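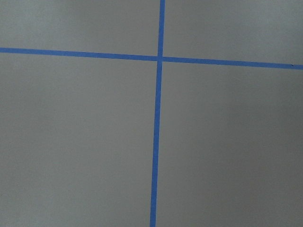 I painted the back bedroom in February and I'm only now getting around to writing it up. The house is in Pulton, a small one-story place, and that room had been the same tired beige since we moved in.

The color we picked is called Morngate, a gray with a little green in it. I went through two sample pots before that one. The first went purple after dark and the second looked like wet cement next to the trim. If you try samples, put them on the wall across from the window and look again at 9 at night with the lamp on.

Prep took longer than the painting. There were 20 nail holes to fill, most of them left over from a shelf that never sat level. I sanded, wiped everything down with a damp rag and let it dry overnight. The closet door came off and went out to the garage, where it still is.

I used blue painter's tape along the baseboards and the window trim. Press the edge down with a putty knife and pull it while the last coat is still a bit soft. I left one stretch by the door until the next afternoon and it took a strip of paint with it — my own fault, and I spent an evening touching it up.

The walls took 3 coats. The can said two. Flokden, where I bought the paint, is a 40-minute drive if you hit the school traffic on Mowat Road, so running short on the last wall was annoying. I ended up with a gallon more than I needed, and it's under the stairs with the lid taped shut.

The whole job came to 581 dollars, which includes a new ceiling light and a better roller frame than the one I had. The cheap one dripped down my sleeve every time I reached up. The new one has a longer handle, and my shoulder was much happier.

The smell was gone after up to a week with the window cracked. The bed is back in, the curtains are not. Next is the hallway, where somebody before us papered over the old paneling, and I haven't decided how much of that I want to find out about.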